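Forkau Collection Floor – Walk-Through Checklist with Comments

Area: main lab, ground floor
Covers: hand-held gripper sessions, arm stations, tables, storage, paperwork
Done: August, before the afternoon block
Marks: OK / FIX / WATCH

1. Hand-held grippers

1.1 Shell free of cracks, no sharp edges where a hand goes – OK
1.2 Finger pads seated, no tears along the ridges – FIX
Comment: One pad on the Bodo unit has a nick near the base. It still closes, but the nick changes how thin objects sit in the notch, and that shows up in the examples. Swap it before the next block and note the swap in the session log.
1.3 Vent slots clear of lint and tape – OK
1.4 Lens wiped, no smears – OK
Comment: Use the dry cloth only. The spray leaves a film.
1.5 Grip opens and closes through its full range at power-on – OK
1.6 Unit carries a current check label – WATCH
Comment: Label on the spare is hard to read. Reprint.

2. Head-worn units

2.1 Strap sits flat and can be pulled off with one hand – OK
2.2 Clock matches the gripper clock – FIX
Comment: Two units had drifted. Any example recorded with the clocks out of step has to be thrown away, so this is the most costly item on the sheet. Sync at the start of the block and again after lunch.
2.3 Wearer has taken a break within the last 41 minutes of recording – WATCH
Comment: The log shows longer stretches. The limit stays as written.

3. Floor and walkways

3.1 Route from each table to the exit is open – OK
3.2 Cables taped down or run along the wall – FIX
3.3 Extinguisher in place, tag in date – OK
3.4 Lights all working – OK
3.5 Bins emptied before the block – OK

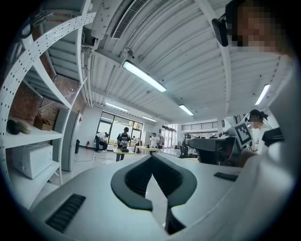

Most of the trouble on a collection floor comes from people watching their hands and forgetting their feet. Someone recording with a gripper is thinking about the object, the approach angle and whether the last take was clean. That is why 3.2 is marked FIX even though it was passed on the last sheet. A thin cable lies across the floor in front of the two work tables, where people stand and step back between takes. It needs a floor cover or a new route behind the tables. Tape alone does not hold for long on this floor.

4. Arm stations

4.1 Emergency stop within reach of the person standing at the arm – OK
4.2 Reach of the arm marked on the floor – FIX
Comment: The tape is worn through at the Rirevard station. Re-mark at full extension plus a hand's width.
4.3 Marker plate flat, clean, screws tight – OK
Comment: Do not wipe the printed side with alcohol. If a plate is replaced, run the calibration again before recording anything. Examples made between a plate change and a calibration do not count toward the target.
4.4 Arm speed set to the collection limit – OK
4.5 Nobody leans in while the arm is powered – WATCH
Comment: People bend down to look at the gripper end. Looking is fine with the arm held. Say "held" out loud and wait for the answer.

5. Tables and objects

5.1 Object set complete against the list – OK
5.2 No glass, no open liquids, no blades outside the kit box – OK
5.3 Object start positions changed between takes – WATCH
Comment: Too many takes start with the object in the same place. The policy then learns the place and misses when the object moves. Shift and turn it each time, and change the table every 9 takes.
5.4 Failed grasps kept and tagged – FIX
Comment: Some were deleted on the floor. Keep them all. A missed grasp followed by a second try is useful, and the Boersma review asks for them by name.

6. Storage

6.1 Heavy items on low shelves – OK
6.2 Shelving fixed to the wall – WATCH
Comment: Fixings not checked on this round. Check with the shelves unloaded.
6.3 Batteries charged on the metal tray only – OK

7. Records

7.1 Target for the block: 100 accepted examples per task
7.2 Every person in view has a signed consent form on file – OK
Comment: This includes people at the other tables. A gripper pointed upward picks up far more of the room than the holder expects.
7.3 Faces blurred before files leave the building – OK
7.4 Rejected takes logged with a reason code – WATCH
Comment: "Bad" is not a reason code. Use the list on the back page.

Follow-up

There are 5 items marked FIX: 1.2, 2.2, 3.2, 4.2 and 5.4. The first four are to be closed before any recording starts. Item 5.4 is a habit and will be looked at again on the next round – bring the reject log.

WATCH items carry over to the next sheet. Leave this copy in the folder by the door.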